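2/1/19
By Aksel Eskildsen

Home | Projects | Reports | Students | Contact

Who runs Flallow? Leadership change in a small software company

My project looks at how a young software company picks its first outside chief executive, and what happens to the founders afterwards. I chose Flallow, which makes stock and ordering software for independent grocers and corner shops. It was started by two friends in a rented office above a bakery and had 188 staff when I began my research.

The question I set was simple. Did bringing in an outside manager change the way decisions were made, or only who signed them? I used the company's published newsletters, its yearly reports to shareholders and a short survey of shop owners who pay for the software.

Background

Flallow grew slowly at first. Its first product, Edura, was a program for recording deliveries. Shops liked it because it ran on old computers and didn't need a constant internet connection. The second product, Arain, added ordering and was sold as a monthly subscription. By the end of its first year Arain had 824 paying shops, many of them in country towns.

The founders shared the top job until the board asked them to stop. According to the newsletters, customers were getting two answers to the same question, and one large order was held up while the founders disagreed over price. The board wanted a single chief executive with experience in retail. 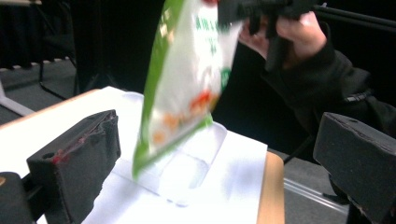
Surton, April – The company's new chief executive started work at the head office here, and the founders moved into other roles. One took charge of product design and the other looked after the larger accounts. Both kept their seats on the board.

I took this as the dividing line for my project and compared the newsletters from before and after it.

What changed

The clearest change was in pricing. Before April, prices were set customer by customer. Afterwards there was a published price list with three levels, and shops could see what they would pay before they rang anyone. The number of paying shops rose to 2,549 in the most recent report. I can't say how much of that came from the price list, as Arain was also given a free trial in the same period.

Product decisions changed less. The same founder's name appears beside nearly every new feature, and the style of the release notes stays the same. Edura was meant to be retired but was kept going after complaints from long-term users.

Survey

I sent my survey to 200 shop owners and kept the questions short. Most of those who replied knew the founders by name. Fewer could name the chief executive. Several said support calls were answered faster than before, though a couple missed being able to ring a founder directly.

Problems with the method

The newsletters are written by the company, so they leave out arguments. I asked for an interview with the board and was told it wasn't possible. The survey also only reached current customers – anyone who had left because of the changes was missed. If I did the project again I would try to find former customers first and start the survey earlier in the term.

Findings

The outside chief executive changed how Flallow sells its software. The software itself is still mostly shaped by one of the people who started it. My supervisor suggested comparing this with a company whose founders left altogether, and I have started collecting reports for that.

Recent reports
Why small firms keep old software running
Subscription or one-off licence: what shop owners prefer
Open source projects and the people who maintain them
A history of the office spreadsheet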